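62 shares | 8 comments

Rent a Pair of Hands, Teach a Robot. Should You?

Ternorent will ship you a set of hand-held grippers for $62 a week. You do chores with them, send back the recordings, and the company's software, Grotix, is supposed to turn your fumbling into skills a robot arm can use. Buying the kit outright costs $2,398.

The sales page talks about robots that will tidy any home by May. I have heard that kind of promise before, and I'd like to see the robot first. What you get for now is the work, and the work is slow. Ternorent asks for 500 clean recordings of each chore before Grotix will even start on it. Sorting small things is the chore it pushes hardest, and it's the one I would trust least. A mug is forgiving. A thin ring lying flat on cardboard isn't, and neither is a bracelet that changes shape when you pinch it.

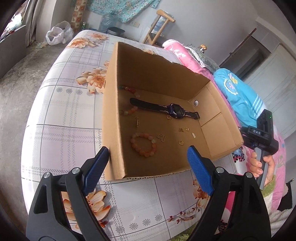
A smartwatch, beaded bracelets and small gold-colored pieces in an open box, with the blue-padded grippers at its edge.

Ukard and Hoarau sell rival kits, and both are just as vague about results. Ternorent at least lets you cancel after one week. I would rent, keep my own copies of the recordings, and leave the $2,398 in the bank until the company shows a robot doing the same job in a stranger's house.

Share this story | 8 comments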